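Braltley Floor Coverings Survey: data card

Version 2, 7 May 2022

What this is

A table of 683 answers to a postal and online survey on carpets and hard floors in rented offices. We sent out 1,000 forms. The rest never came back, or came back with a page missing, and we threw those away. If you were hoping for a fair picture of every office in the country, look elsewhere. All the addresses are in Braltley and Oten, and Oten is badly under-covered.

Why we made it

The claim that carpet tiles "last fifteen years" turns up in sales leaflets everywhere, and we could not find where it came from. Wultik, the small research group behind this file, wanted to know how old floors were when people gave up on them. We still don't think we have a good answer. We have a slightly less bad one.

What is in the file

floors.csv has one row per office. The columns are:

office_id -- a number, no meaning
town -- Braltley or Oten
floor_type -- carpet tile, broadloom, vinyl, wood, other
age_years -- as stated by the person filling in the form
reason_replaced -- free text, lightly tidied
pattern -- plain, flecked, striped, other
cleaned_per_year -- as stated, and we doubt a good many of these

Blank means blank. We did not fill gaps with averages, and we would ask you not to do so and then quote us.

Known problems

Ages are guesses. In 38 offices we had two forms from different people, and they often disagreed by years. We kept the form that arrived first. There is no clever reason for that.

People round to five and ten. Plot age_years and you will see the spikes at once.

"Other" under floor_type is a mess. It holds rubber, cork and one answer that just says "old".

The Lammers estate supplied a block of its own addresses. Its tenants report cleaner floors than anyone else's. Make of that what you like -- we suggest running your sums with and without them.

Pattern was added in version 2, after users of version 1 asked whether mottled carpet really hides wear. Only 400 rows have it. The coding is by eye from the written answers, and the line between striped and flecked is shaky.
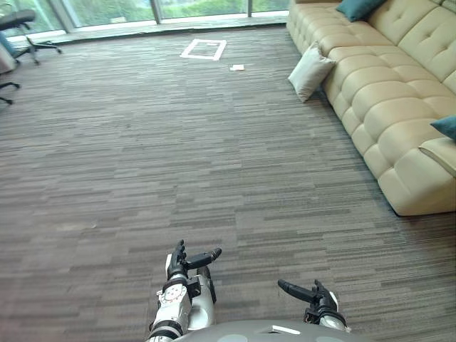 Fig. 1. Carpet with short streaks in mixed browns and greys. Coded "flecked"; "striped" could be argued.

What not to use it for

Pricing, insurance or choosing a supplier. No makers are named in the file, and the forms didn't ask.

Changes since version 1

Pattern column added. Duplicate rows removed. Two spellings of "broadloom" merged.

Next version planned for October, if enough Oten forms come in.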